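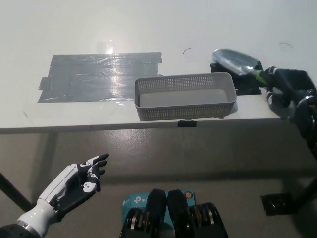 Removing duct tape and clear tape from a white worktop

Donthorpe Workshop Notes, sheet 117
Last revised 3 Oct 2018

Scope

This sheet covers the removal of cloth-backed duct tape, clear tape, and the adhesive left by both from matte white tabletops. It applies to melamine, high-pressure laminate, and powder-coated steel. It does not apply to oiled or waxed wood, acrylic, or painted MDF. For painted MDF see the note at the end.

Patches made of overlapping strips are treated separately from single strips. The overlaps hold more firmly than the table contact does, and the patch tends to tear along the edge of a strip when pulled as one sheet.

Tools and supplies

Plastic scraper, 40 mm blade (Orkis or similar)
Hair dryer, or heat gun with a low setting
Isopropyl alcohol, 70 percent or stronger
Citrus adhesive remover (Gerlach 2904 was used for the tests below)
White cotton rags or plain paper towels
Dish soap and warm water
Nitrile gloves
A shallow tray or basket for loose items

Use white rags only. Dyed cloth can transfer color once it is wet with solvent, and a matte white surface will show it.

Do not use steel blades, scouring pads, melamine foam, or acetone. Foam erasers polish the matte texture and leave a shiny spot that can't be reversed.

Before starting

1. Clear the table. Move small parts, scoops, and utensils into the tray and set it aside. Lift any mats. Rubber and foam mats can swell or stain if remover runs under them.

2. Take off clips fastened to the edge of the top. If a clip holds a cable, support the cable first.

3. Wipe the area around the tape with a dry cloth. Grit, stray hairs, and wire clippings caught under the scraper will scratch.

4. Test the alcohol and the remover on the underside of the top or on a rear corner. Wait ten minutes. If the finish turns dull, sticky, or yellow, stop and use soap and water only.

Removing a duct tape patch

1. Find the top strip. In an overlapped patch this is the strip with both long edges showing. Work from this strip down, in the reverse of the order in which the tape was laid.

2. Warm one end of the strip with the hair dryer for 30 seconds, holding it a hand's width away. The tape should feel warm, not hot. Keep a heat gun moving. Laminate can blister well before it changes color.

3. Lift the corner with the plastic scraper held nearly flat. Ragged ends that stick out past the patch make good starting points, but pinch the full width of the strip before pulling. If only a few threads are lifted, the cloth splits lengthwise.

4. Fold the strip back on itself and pull slowly, parallel to the table. Pulling straight up leaves more adhesive behind. A rate of one inch every two seconds is suitable.

5. Reheat as needed and continue to the end. Repeat for each remaining strip.

6. If the silver film separates from the cloth, stop pulling. Wet the exposed cloth with remover, wait five minutes, and scrape the layer off in one direction.

Removing clear tape

Clear tape is hard to see on a white surface. Look across the tabletop at a low angle under an overhead light; the tape shows as a brighter rectangle. Check the whole top, including the areas next to the duct tape.

Fresh clear tape can be lifted with a fingernail. Old tape becomes brittle and comes off in flakes. Lay a rag dampened with warm soapy water over it for ten minutes, then push the scraper under one short side.

Removing the residue

1. Press a leftover piece of duct tape onto the residue and pull it away quickly. Repeat with a clean piece until it picks up no more.

2. Apply the citrus remover to a rag and dab it on. Do not pour it onto the table. Leave it for three minutes.

3. Wipe from the outside of the patch toward the middle, turning the rag to a clean face with each pass. Gray streaks mean that the rag is loaded and is spreading adhesive.

4. Wash with dish soap and warm water to remove the oily film.

5. Dry, then wipe once with isopropyl alcohol. Open a window or door for this step and keep heat sources off.

Test results

The method was checked on a laminate offcut 435 mm long, taped in December and stripped the following summer. Warm peeling alone left residue over the cut edges of each strip and almost none in the middle. The remover cleared the rest in two applications. Alcohol alone took six applications and left a faint outline.

A ghost outline may remain on tops that have yellowed with age. The covered area is then the original color and the rest is not. No cleaning will even this out.

Putting the table back into use

Wait one hour before replacing mats. Cork-backed types such as the Korkex sheet should wait overnight, as cork takes up solvent vapor and holds the smell. Wash plastic baskets and scoops separately in soapy water if remover has splashed on them; citrus oils can cloud clear plastic.

If the tape was marking a position or covering a hole, mark the outline in pencil before the last strip comes off. For a replacement marker, use painter's tape and renew it monthly.

Note on painted MDF

Use heat and slow peeling only. If paint starts to lift, cut the tape at that point with scissors, leave the remainder in place, and plan to repaint.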